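Loan recalls, and why Volthorpe keep losing at half-time

I keep a spreadsheet of every league match Volthorpe have played since the ground moved. It started as a way of settling an argument and has outgrown its purpose. This post covers the loan recall in January and what it did to the second-half numbers.

For anyone who doesn't follow the lower divisions: Macaraeg, the left-back, was on a season-long loan with a recall clause. The clause could be used once, in the winter window, at a week's notice. His parent club used it. Volthorpe had no other left-footed full-back over the age of nineteen, so the manager moved to a back three and stayed there until the end of the season.

The change is easy to date, so the season splits neatly in two. Before the recall, Volthorpe conceded slightly more goals in the first half of matches than in the second. After it, the balance flipped, and most of the damage came between the restart and the 57th minute.

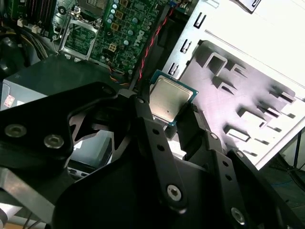

The usual explanation on the supporters' forum is fitness. I don't think the figures bear that out. A tired side ought to concede late, and Volthorpe's last quarter of an hour was one of the better ones in the division. The goals went in early in the second half, when everyone had just had a sit down.

My reading is that opposing managers used the interval to move a winger on to the outside centre-back. In the first half most visiting sides set up against the back four they had seen on video, even as late as March. By the restart they had worked it out. Volthorpe then needed ten minutes or so to respond, usually by dropping the near-side midfielder.

I went through the team sheets and my own notes for each home match. The notes are patchy. I sit behind the goal at the river end, so anything happening at the far end before half-time is recorded with less confidence. I marked each goal conceded by the side of the pitch it came from and left out penalties and direct free kicks. The left side accounted for well over half of what remained.
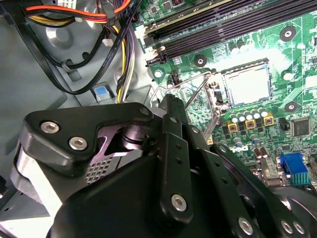 Precious Dizon, who writes the Skandetti newsletter, sent me a fair objection. Her point was that a back three leaves space on both flanks, so the system should show up on the right as well. It does, a little. The right-hand centre-back had played full-back for years and was used to being dragged wide. The left-hand one had not, and he was also right-footed, which made his clearances down the line slow. I have added a column for the clearing foot. It is tedious to fill in.

She also asked for minutes played. The replacement on the left started every match after the recall and went the full 90 in all but two of them. That rules out rotation as a cause, although it may tell us something about the size of the squad.

Attendance held up, for what it's worth. The last home match drew roughly 4,000, with a long queue at the Jistance Road turnstiles and kick-off put back by a few minutes. Volthorpe lost that one too, having been level at the break.

Row 182 of the sheet is the away match at Skandetti, which I have down as the only one where the manager changed shape at the interval himself. He went to a flat four with a midfielder at left-back and they kept a clean sheet in the second half. One match proves very little, but I would have liked to see it tried again.

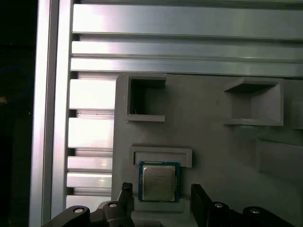
Processor with its lower edge on a light grey holder block.

Next job is to run the same split for the two other clubs in the division that lost a full-back in the window. One of them publishes proper line-ups with positions. The other prints the squad in shirt order and leaves the rest to the reader, so that half will have to wait until July.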